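Category: Open data / Transport incidents / Aviation

# Rallden light aircraft incident notes, v2

Text and tables pulled from printed incident bulletins for small aircraft, mostly flying club stuff. Typed up, tidied, put in CSV. No airliners in here, sorry. Private flights, trainers, gliders, a few tow planes.

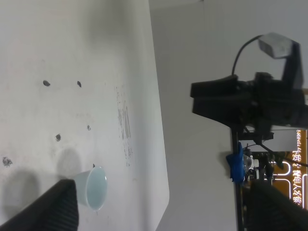
Wing-sze Tsai
Data editor, Rallden

## What's in it

- 652 rows, one per incident
- `incidents.csv` is the main table
- `notes/` has the longer write-ups as plain text, same id as the row
- `fields.md` explains the columns, read that first

Injury columns are split by crew and passengers. Blank means the bulletin didnt say. Zero means it said none. Please don't merge the two, v1 did and it made a mess of the totals.

## Where it came from

Printed bulletins kept by the Wulon flying club, scanned in September, then typed by hand. The OCR was hopeless on the older paper. Two of us checked each row against the scan. Disagreements are flagged in `check`.

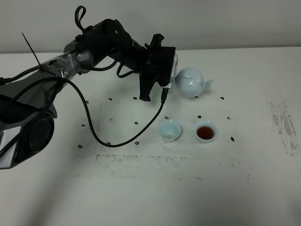 Scans are not in the repo. Too big, and several have home addresses on them. Names of pilots and passengers are taken out of the notes as well. If you spot one we missed, email before opening an issue.

## Known problems

- 30 rows have no usable location, only "near the field" or similar
- times are as printed, mix of local and UTC, see `time_basis`
- aircraft type spelled however the bulletin spelled it
- `cause` is the bulletin's wording, not an official finding. Don't quote it as one
- the Wróbel strip appears under two different spellings, still to fix
- weather column is thin before the layout of the bulletins changed

Not good for accident rates. There's no flying hours in here and clubs reported when they felt like it. Fine for reading, teaching, text search, testing a parser. 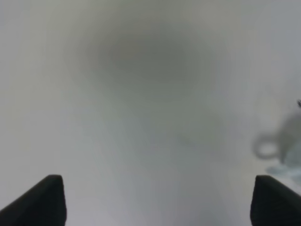 ## Changes

v2, January 17, 2021. Injury columns split, duplicate rows out, notes renamed to match ids. Old ids kept in `id_v1` so joins shoud still work.

## Licence and use

CC BY 4.0 for the table and the notes. Credit Rallden and the version number. If a relative asks you to take something down, take it down and tell us.

## Related

- Rallden glider launch log
- Indden airstrip list
- Wróbel weather diary, typed pages
- Column names: a short guide

Contact: use the issues page or the address in `fields.md` | © Rallden | Back to top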